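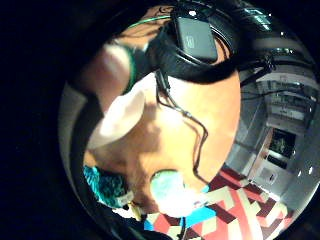

Cukeo hand-held gripper set
Club loan equipment, Cabrera Robotics Club
Supplied by Wetance. Loan code CK-84.

Overview

The Cukeo is a two-finger gripper worked by hand, with a wide-angle camera on the body. The operator carries out a task with it, and the recording is used to train the arm that the club enters in the Valitico student competition. No arm is needed while recording. The set is on loan to full members and to Year 2 project groups.

The camera gives a round picture on a black ground, with strong bending towards the rim. Anything close to the lens takes up most of the circle, and ceilings, walls and floors curve around it. The training software expects this. Do not crop or straighten recordings before handing them in.

What is in the case

Gripper with trigger handle and camera
Pair of black over-ear headphones, with a small black unit fixed to the outside of one earcup
Spare finger pads, one pair
Power lead and charger
Memory card in labelled sleeve
Calibration board, rigid
Log book

Members supply their own laptop. The laptop needs a free USB port and 84 GB of free disk space for a full session with working copies.

Specification

Fingers: two, parallel, moved by trigger
Maximum opening: 84 mm
Recommended maximum load: 200 g
Camera: single, fisheye, fixed focus
Recording: to card, started and stopped at the handle
Battery: internal, charged through the handle
Use: indoor only

The load figure applies to an object held level. Long objects held at one end should be well under it. The trigger spring will close the fingers on a heavier object, but the pads slip and the finger position logged no longer matches the grip.

Headphones and cables

The headphones carry the start and stop tones and the supervisor's voice. They should be on before recording begins. Put the band over the top of the head and let the cord hang down one side of the face, then clip it at the collar if it swings. The earcup unit stays where it is – it is not to be pulled off for charging or to make the headphones lighter.

Cables from the headphones to the desk should have enough slack for the operator to turn fully to either side. If a cable tightens when the operator bends down, move the desk end closer. Extension leads may be used for the charger but not for the headphones.

Loose hair and earrings catch on the inner edge of the pad. Wide collars and scarves can trap the cord.

Setting up a session

1. Charge the gripper the night before. The light on the handle is steady when charging is complete.
2. Wipe the lens with the cloth in the lid pocket. Paper towel scratches it.
3. Insert the card with the label facing the trigger.
4. Open and close the fingers fully, twice. The software reads its limits from this.
5. Record the calibration board from the front, then from each side. Keep the board flat.
6. Put on the headphones and check the tone with the supervisor.
7. Record one short test and play it back on the laptop before starting the task proper.

Each demonstration begins with the fingers open and ends with the fingers open. Pause between demonstrations for long enough to hear the stop tone. A recording that runs two demonstrations together has to be split by hand, and the club does not have the hours for it.

Rooms, floors and people in view

Bright ceiling panels and screens on the wall are acceptable as long as they are not the main light on the task. Patterned rugs are also acceptable. Plain glossy floors give the tracking software very little to hold on to and should be covered where possible.

Because the view is so wide, a person near the gripper will be recorded at close range, often from below. Everyone in the room must have a signed recording form in the club folder. Recordings that show a person without a form are deleted at the end of the session by the supervisor.

Avoid pointing the camera straight at a lamp or a window. Areas that are overexposed cannot be recovered later.

Use in the Valitico entry

The club's task this year is sorting soft and rigid items into trays. The entry needs 200 accepted demonstrations, shared among the project groups. A demonstration is accepted when the object stays in the fingers until the tray, the trigger signal is complete, and the camera has not been covered.

Changes to the training set close at the end of February. Recordings made after that are kept for next year's group and do not count towards the entry.

Known faults

Trigger sticks at half travel: grit in the slide. Blow it out with the hand bulb. No oil.
No tone in one ear: plug not fully home at the desk end. Push until it clicks.
Recording stops early: card full or card lock switched on.
Fingers close out of line: pad fitted the wrong way round. The notch faces the palm.
Picture soft over the whole circle: fingerprint on the lens. If wiping does not clear it, return the set.

Write all faults in the log book, including those fixed on the spot. Page 13 of the log book has the part codes for pads and screws. Order through the club, as Wetance does not sell parts to individual members.

Loan terms

The loan period is 13 days. One renewal is allowed when no other group is waiting. The set is collected and returned in its case, with the card emptied on to the club drive and the log book filled in. A missing card is charged to the group.

First-time users take a short handling check with Sum-yee Lui before the case is signed out. It covers charging, calibration and the recording forms. The next check is on Mon 13 October, after the club meeting. Bring a laptop with the software already installed.

Status: available
Case storage: equipment cupboard, shelf 2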